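Tistden Household Help > Storage & Tidying

Paper carrier bags: keep or bin?

Posted by draughtyhall

We do most of our shopping at Fekateo, who hand out a brown paper bag with twisted handles whether you've bought a wardrobe or a sock. I keep them all, obviously. They now live in a heap behind the kitchen door and fall over if you breathe. Is there a sane way to store these things, and are they any good for putting toys in?

3 replies

tangen_terrace
Recycle them.

mothballs50
Fold them flat, handles tucked inside, and stand them in a plastic tray like files. When the tray is full, you have enough bags. My tray has been full since November and I have learnt nothing.

Stavthorpe Sorter
Fine for soft toys, hopeless for anything with corners. Put the heaviest thing in first, right at the bottom, and don't lift by one handle unless you enjoy picking things up off the floor. If it's only being emptied again, lay it on its side on the table and take things out from the front. Carrier bags of the plastic sort want their own tray, or they get into everything.

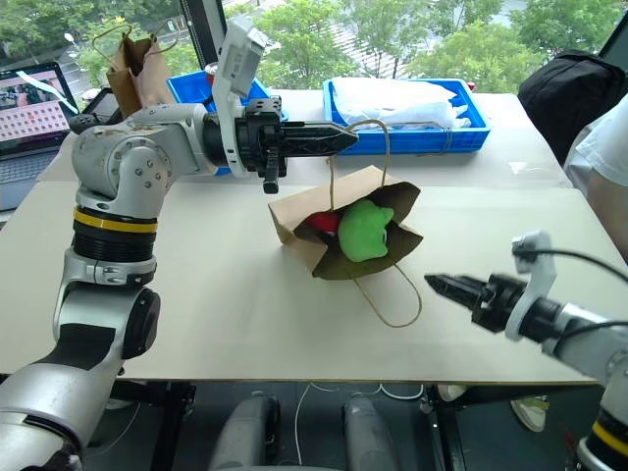

Related: Getting candle wax out of a tablecloth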